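Board: Teleop and data gloves
Thread: Gurka gripper cam vs Celus controllers for cloth folding

ploverbank
7 September 2020
We've finally had both input setups on the same table and I'm far too excited to keep it to myself. The job is folding laundry, one piece at a time, and I've done 53 folds so far. First up, the view from the camera on the hand-held Gurka gripper tool:
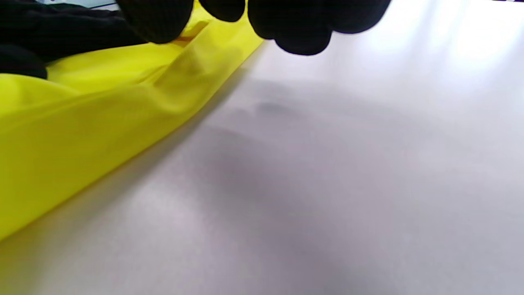 Gurka tool camera: yellow piece on the left, black glove along the top.

I love how close it gets. You can follow the soft ridges in the yellow, and the edge against the white is lovely and crisp. My one grumble is glare towards the top right. Has anyone tamed that without going dim everywhere else?

tinsnips
Turn the exposure down and lock it. Auto will chase every sleeve that goes past. I'd worry more about the shadow in the middle, to be fair. On grey cloth that would look like a fold.

Wilson Usuga
Disagree with tinsnips on locking it. I locked mine in May and had to redo 20 runs when we moved the lamp. Cap it and leave auto on. What's the other half of the comparison, plover?

ploverbank
The other half is the Celus pair, one controller to each hand, over fabric gloves. Head view:
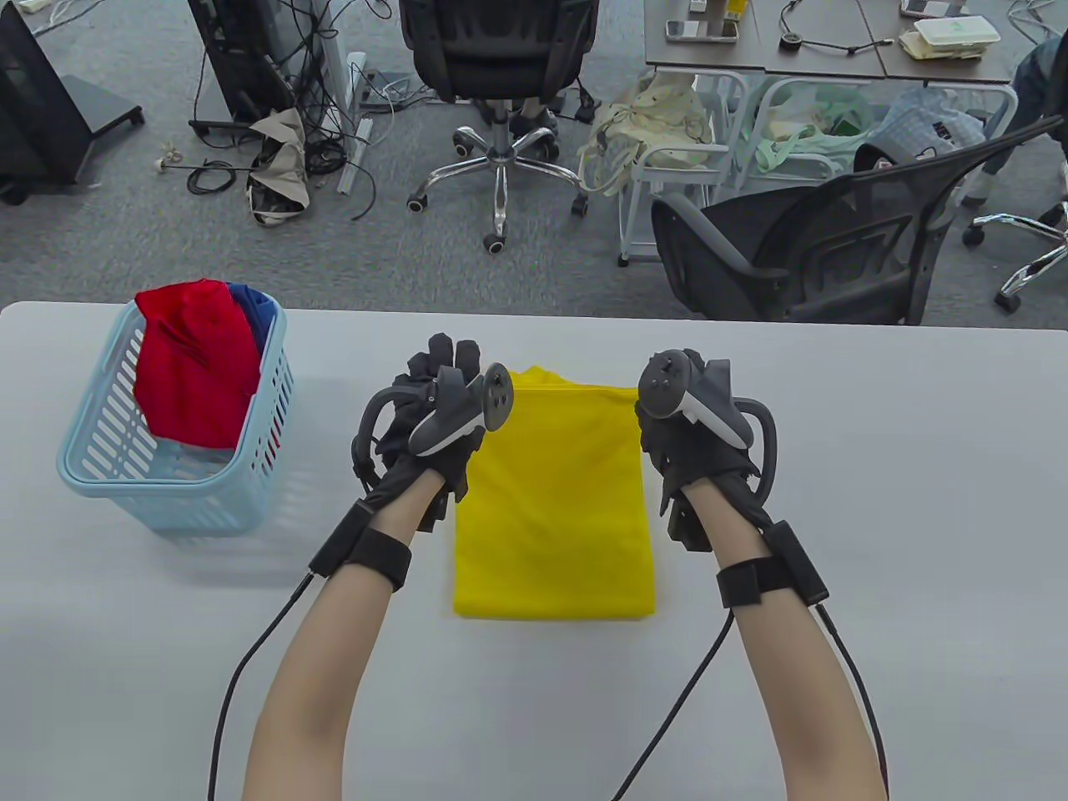

Both hands on the fold, Celus controllers on, basket to the left.

Two hands makes such a difference! I can pinch the top edge on both sides and lift it together, and the tracking copes well with hands this close. The cables from the wrist straps do tug a bit if I reach for the basket – I may try clipping them at the elbow.

tinsnips
Nice neat rectangle, I'll give you that. But you're comparing a camera with a controller. The head view tells you nothing about what the fingertips are doing under the cloth.

ploverbank
Fair, and I'd keep both if I could. If I had to pick for folding it would be the controllers, though. My average with the Gurka tool is 170 seconds a shirt and I'm well under that with two hands.

hobnail_k
How heavy do they get? We had the Vundby ones and my wrists were done after 2 hours. Switched to Tsai and lost the thumbstick, which I still miss.

ploverbank
Not bad so far, but I stop for tea a lot. The thumbstick is great for nudging the wrist angle, I'd hate to give it up.

Wilson Usuga
Try towels next. Thick ones. That's where my two-handed setup fell over and the plain gripper won easily.

tinsnips
Seconded, and do the same towel with both.

ploverbank
Towels it is – will post times when I've got them.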